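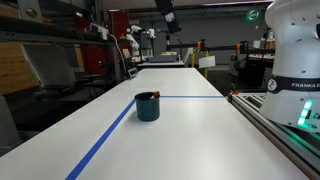

Cell 2, table with taped zone and cup.

Corkolau handling cell – fault review, April, 14:00
In attendance: Dehua Ren (chair), Guoqing Ye, Nørgaard, Torkimitz (minutes)

1. Minutes of the last meeting
Accepted with one correction: the cable order went to Wostance.

2. Unplanned stop, run 963
The arm stopped at the start of the lift with the gripper closed. The log gives a force limit trip on joint 5, followed 90 ms later by a second trip on joint 6. The release command was sent and refused. Power was removed at the cell switch. No injury. The limits in use were those of the old gripper, loaded again after the controller restart.

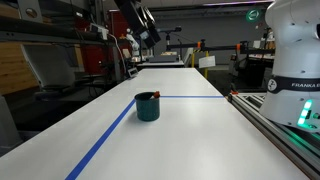
Guoqing Ye disagreed that the restart was the whole cause: the same limits were loaded for run 555 and that one finished, so the approach speed should be looked at as well. Agreed to keep the item open.

3. Restart procedure
The parameter file is to be checked by two people before the brakes are released. Hands stay outside the blue tape until the check is signed. Dehua Ren to reissue the sheet – old copies to be destroyed.
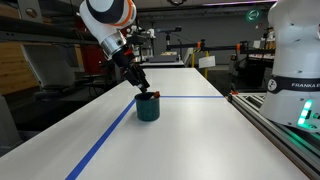
Gripper at the cup rim, Cell 2.

4. Actions
GY: repeat the approach at half speed, log all joints.
DR: fault report 2697 to Wostance.
Torkimitz: lock the old parameter file.

Closed 14:50.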